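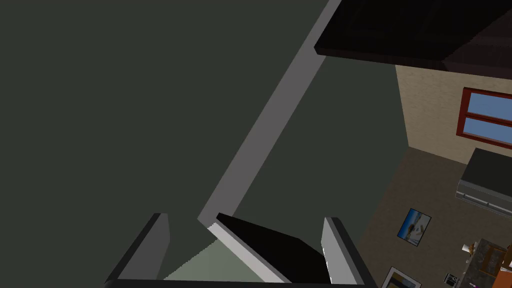 Black on top, white along the beveled edge.

Oct 14, 2018

I spent most of August repainting the interior doors, and the part that took longest was the edges. The faces are easy. A foam roller lays down an even coat in a few minutes. The edge is where two colors meet, and any wobble in the line shows from across the room.

My first attempt used ordinary masking tape pressed down by thumb. The paint crept under it in 16 places on one door. I sanded those back with 220 grit and started over.

What worked better, in order:

Paint the edge color first and let it run slightly onto the face. Leave it overnight. Tape over the edge, then go along the tape with a plastic putty knife. Brush a thin coat of the edge color over the tape line and let it dry. Any paint that creeps under is now the color that is already there. Then roll the face color, two coats, and pull the tape while the second coat is still soft, back on itself at a low angle.

I tried two enamels. Brato levels well but stays tacky for a long time, and a door closed too early will stick to the stop. Flerus dries faster and leaves more brush texture. I used Brato for the faces and Flerus for the edges – the texture does not matter much on a strip that narrow.

Kathleen Cronin, who painted trim for years before she moved into estimating, told me to break the sharp corner before priming. Paint pulls away from a sharp corner as it dries and leaves a thin film that chips first. Two passes with a sanding sponge is enough. I had skipped this on the hall closet and it has already chipped near the latch.

Total spent was $215, including a sash brush I did not need. The quote I had from Nowakowski was $383 for the same doors, so the saving is modest if you put any price on your evenings.

The closet door gets redone next, after the new hinges arrive.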